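Clorndale Water District
Operations Working Group
Minutes of the January meeting

Present: Brunello Pellegrini (chair), Adelmo Sorrentino, representatives of distribution, metering, customer accounts and laboratory. Apologies were received from purchasing.

The meeting opened at 9:05 a.m.

1. Minutes of the previous meeting

Approved with one correction. Under item 4, "upstream valve" should read "downstream valve." The drawing attached to those minutes is correct and does not need to be reissued.

2. Matters arising

2.1 Hydrant flow testing in the Charbonneau zone is complete except for the dead-end main behind the school. Static pressure readings have been entered in the asset register. Residual readings are still on paper and will be entered by the next meeting.

2.2 The backflow preventer at the north depot failed its annual test on the second check valve. A repair kit is on order. The assembly remains in service under the temporary procedure agreed in the fall, with weekly inspection.

2.3 The request for a second leak correlator was not included in the current budget. Distribution will resubmit it with the rental costs for the last two years attached.

3. Nighttime flow and unaccounted-for water

3.1 Distribution presented minimum night flow for each metered zone, measured between 2:00 and 4:00 a.m. Three zones are within the target range. Charbonneau is above it and has been since the main replacement on the east side.

3.2 Step testing was carried out on two nights. Closing the valves in sequence isolated most of the excess to the section between the pumping station and the rail crossing. Acoustic logging on that section gave no clear leak noise. The pipe is plastic, and the loggers were spaced for iron.

3.3 Agreed to repeat the logging at closer spacing, using hydrophones at the hydrants where access allows. If the result is again unclear, the section will be tested with tracer gas.

3.4 Customer accounts asked whether part of the excess could be legitimate night use by the bottling customer. Metering confirmed that this customer's meter is read hourly and has already been subtracted.

4. Residential meter replacement

4.1 Metering reported that 300 meters have been replaced in the first phase. All are 5/8-inch positive displacement meters with an encoded register. Old meters are tagged with the service address and final reading, and are held for 60 days in case of a billing dispute.

4.2 A sample of the removed meters was bench tested at low, intermediate and high flow. Accuracy at intermediate and high flow was acceptable for nearly the whole sample. At low flow, 19 meters under-registered by more than the permitted amount. The affected meters came mostly from the older streets, where the lines carry more sediment.

4.3 Setter condition. In 11 pits the meter setter was corroded to the point that the crew could not make a sound joint on the outlet side. These were replaced in full. The work order system has no code for this job, and the hours were booked to general maintenance. A code will be created.

4.4 Gaskets. The crews have used both fiber and rubber gaskets. Several call-backs for weeping joints were traced to fiber gaskets that had been reused. From this date only new rubber gaskets are to be fitted, one at each end, and any removed gasket is to be discarded on site. The installation sheet will be revised.

4.5 Lid compatibility. Cast iron lids attenuate the radio signal. Pits with iron lids will receive either a through-lid antenna or a composite lid, at the discretion of the crew lead. Composite lids are not to be used in driveways or other areas that carry vehicles. 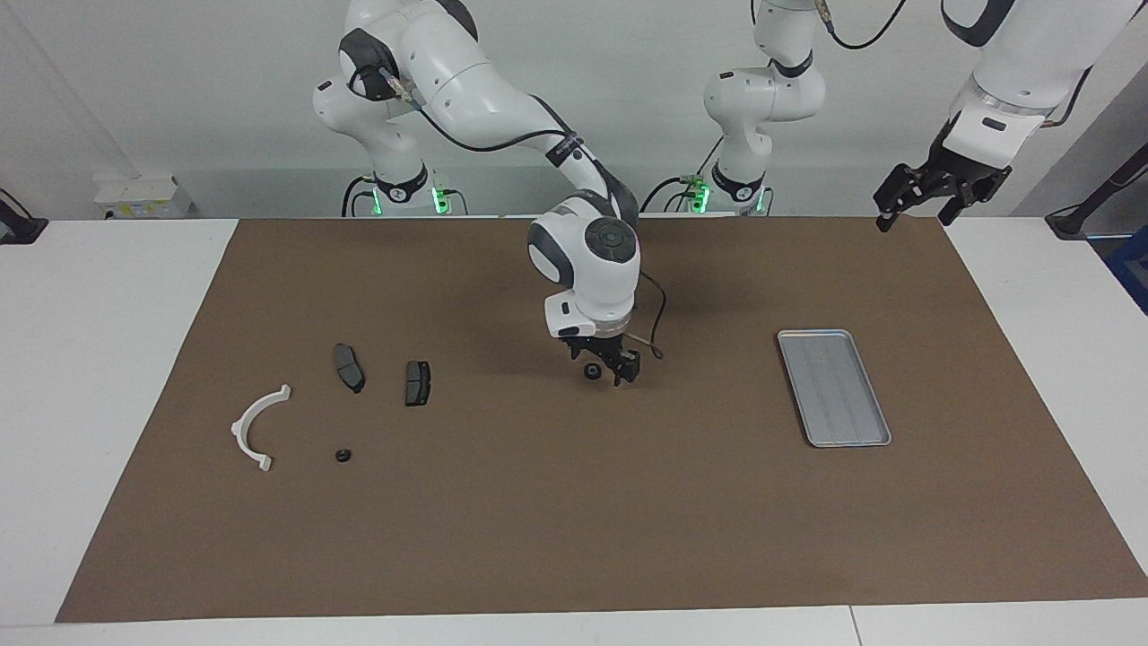
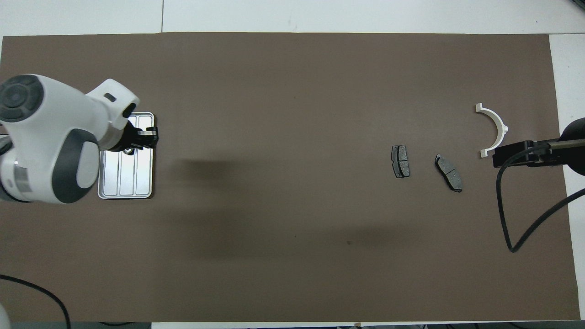
Adelmo Sorrentino disagreed with leaving the choice in 4.5 to the crew lead. In his view the two options differ enough in cost and service life that the rule should be written down, and he proposed the through-lid antenna as the default wherever the existing lid is sound. He also noted that a composite lid is light enough to float out of its ring when a pit floods, and that the low streets in Trernombridge flood most springs.

The chair asked whether locking composite lids were available in the size in use. Metering believed so but did not have a price. Agreed that the through-lid antenna will be the default, that composite lids will be fitted only where the iron lid is cracked or missing, and that only the locking type will be ordered once the price is known. Item 4.5 is amended accordingly.

4.6 Customer notices. Customer accounts reported that the door hanger gives the wrong number for after-hours calls. Remaining stock will be corrected with a sticker. The text will also be changed to advise customers to run an outside faucet first after the water is turned back on, before opening any indoor fixture with an aerator.

5. Water quality

5.1 The laboratory reported that all routine bacteriological samples were negative. Free chlorine residual at the far end of the Trernombridge line fell below the operating target on two occasions but remained above the regulatory minimum.

5.2 The cause is considered to be water age. Winter demand on that line is low, and the storage tank is turning over slowly. Two measures were discussed: lowering the tank operating band until spring, and installing an automatic flushing device at the end of the line.

5.3 Distribution prefers the lower operating band, which can be changed at the control panel without new equipment. The laboratory asked that fire storage be checked before the change is made. Distribution will recalculate using the current fire flow requirement and circulate the result by email. The flushing device is deferred.

5.4 Discolored water complaints numbered 11 for the period. All but one followed the hydrant testing under 2.1. The remaining complaint was traced to a water heater on the customer's side. For future testing, notices will be delivered the day before instead of the same morning.

6. Software

6.1 The Imodent work order system will be upgraded in the spring. During the changeover, crews will use paper work orders for up to two working days. Customer accounts asked that the changeover avoid the billing run. The chair will confirm the dates with the supplier.

6.2 Duplicate addresses in the asset register remain a problem where corner lots have been recorded on both streets. Metering will produce a list, sorted by account number, for review before the upgrade.

7. Any other business

7.1 Valve keys. Two long keys are missing from the south depot. Crews are asked to check vehicle boxes.

7.2 Confined space refresher training is due for everyone who enters the pressure-reducing vault. Dates to be posted.

7.3 The parking area at the north depot will be closed while the drain is relaid. Vehicles should use the side gate.

Actions

Distribution: enter residual pressure readings (2.1); repeat logging at closer spacing (3.3); recalculate fire storage (5.3)
Metering: work order code for setters (4.3); revise installation sheet (4.4); obtain price for locking lids (4.5); list of duplicate addresses (6.2)
Customer accounts: correct door hangers and revise text (4.6)
B. Pellegrini: confirm upgrade dates (6.1)

The meeting closed at 10:50 a.m. The next meeting will be held in February at the same time.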